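Workshop notebook — Friday, October

Bike on the lift when I got in. Battery conversion number two, the one Naveed calls the Zumel because that is what it says on the motor casing. Writing this up in the order things were done so that Fiona can pick it up next week without having to ring me.

State at start of day: front end back on, swingarm in, motor hung but the rear mounts only finger tight. Pack in its box on the bench, not connected to anything. Charger and contactor wired and labelled. No brake fluid in the rear yet.

First job was the rear motor mounts. The top bolt would not line up last time and I had put it down to the bracket being bent. Put a straight edge across it and the bracket is fine. The swingarm spacer on the left was in back to front, with the stepped side facing out, and that was pushing the whole motor over. Turned it round and the bolt went in by hand. Torqued both, paint marked both. If you ever have that side apart again, the step goes towards the motor. I have scratched an arrow on it.

Chain line next. Laid the long rule along the rear sprocket and sighted to the front one. It was out by a hair at the motor end, less than I can measure with what we have. Leaving it. The first bike ran with worse and the chain has worn evenly.

We are staying with chain on this one. Naveed would still like belt, and he has a fair case on noise, but the pulley we would need at the back means a new carrier and I don't want to start machining carriers again with the frame already painted. Talk about it for bike three.

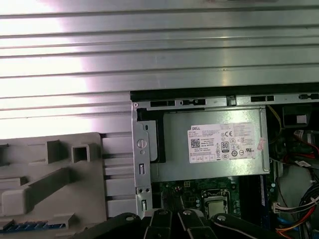 Throttle. This took most of the morning and should not have. The twist grip from Trercombe is the Hall type and gives a clean signal on the bench, smooth all the way up and all the way back. Fitted to the bars it jumped near closed. Spent a long time looking at the controller settings before I thought to turn the bars lock to lock with the grip held still, and the reading moved with the steering. The loom was being pinched between the headstock and the cable guide at full left. No damage to the insulation that I could find. Moved the guide to the outside hole and gave the loom a longer loop. Lock to lock twenty times after that with no movement in the reading.

Wrote down the throttle map while I was in there:

Dead band at the bottom left as supplied.
Curve set to soft for the first third, straight after that.
Ramp-up slowed from what we had on the first bike.
Ramp-down left quick.

The reason for the soft start is what happened to Fiona in the yard in spring. Full torque from nothing is fun for someone who is expecting it. For anybody getting on the thing for the first time I would rather it pulled away like a small petrol bike and woke up later. It can be changed in a minute from the laptop if the owner wants it livelier, and I think he will, but he can ask.

Pack went in after dinner with Naveed on the other side. It weighs what it weighs, and two people plus the hoist is the only way it is going in without marking the frame. Order that worked: hoist over the top, back edge down first, then swing the front in under the spine tube. Trying it front first fouls on the contactor box. We tried it front first.

Four bolts hold the tray. The front right one is a pig to reach with the controller fitted. I used the short ratchet and the wobble extension and it was still a quarter of a click at a time. For the next bike the controller should go in after the pack, and I have changed the build sheet to say so.

Insulation check before connecting anything: pack positive to frame open, pack negative to frame open, both phases the same. Checked again with the tray bolts tight, same result. Naveed checked it a second time with his own meter. Both of us have initialled the sheet.

Pre-charge resistor got warm on the first switch-on, as it should, and was cool again in a few minutes. Contactor closed cleanly. No codes on the display. Wheel turned forwards on the first go. On the last one we had two phases crossed and it ran backwards, so I had the wheel well off the ground this time and nobody near the back.

Ran it up on the lift in steps, a few minutes at each. There is a whine low down that goes away as the speed rises, and then a different, higher one comes in near the top. The lower one is the gearbox and I have heard it on every one of these motors. The higher one I am less sure of. It is louder on the overrun than it is under power, which makes me think of the chain rubbing on something and not the motor. Put a smear of chalk on the inside of the chain guard and ran it again. No chalk rubbed off. So it is not that. Left it for today.

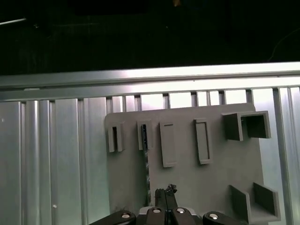
Photo: Fiona Munro

Rear brake. Bled it through from the bottom with the big syringe and got a firm pedal on the second fill. Wiped everything down afterwards, fluid and fresh paint being what they are. The light switch comes on too late in the travel. It needs adjusting up, and the lock nut is the wrong way round to get at with the footrest on. Job for next week.

Regen. Have set it low for now and tied to the closed throttle only. Owner has asked whether it can go on the brake lever as well. It can, there is a spare input, but I want to ride it on the throttle setting first before adding anything that changes how the front lever feels. The brake light also needs to come on under regen if we turn it up much past this. Naveed is looking at whether the controller has an output we can use for that or if we need a relay.

Charging. Plugged in mid-afternoon on the slow setting. Charger fan started, stopped, started again, then settled. Cell readings close together all the way through, with cell 5 in the front block the one to watch. It was the low one on the bench as well. It catches up by the end so it isn't bad enough to pull, but note it every time it goes on charge so we can see whether it drifts. Sheet is taped inside the cupboard door.

Parts and money. Nikolovski have sent the invoice for the seat pan and the side covers, 467 all in. More than the quote, the difference being the second coat on the covers, which we did ask for. I have passed it. The Taltetti shock came in at 274 with carriage and is on the shelf, still in its box. Check the lower eye before fitting, as the last one needed the bush pressed out and a narrower one put in.

Short on: crimp ends for the thick cable, orange sleeving, blue threadlock. Fiona, if you are putting an order in, please get double the crimp ends. I had to cut two off and do them again when the die slipped. The die wants looking at too. It closes properly on the left and leaves a gap on the right.

For next week, in whatever order suits:

Brake light switch.
Shock in, set sag with the pack fitted and someone sitting on it.
Find the high whine. Try with the chain off altogether, that would settle whether it is the motor.
Side covers, trial fit only. Leave them off for the first ride.
Speedo is reading in the wrong units and I could not find the menu. Book is in the top drawer.
Number plate bracket, still not made.

First ride is in the yard and no further. Soft map, low regen, laptop logging. I would like Fiona to do it, partly for her weight being closer to the owner's and partly for a second opinion on the pull-away after I have been staring at it all day. If it is wet, leave it.

Naveed's note, copied from the board so it does not get wiped: fuse on the 12 volt side should be one size down from what is in there now. Agreed. Changed before locking up, old one is in the tin.

Left the pack isolated, key in the drawer and the service plug out and hung on the hook by the door. Bike is strapped on the lift at half height.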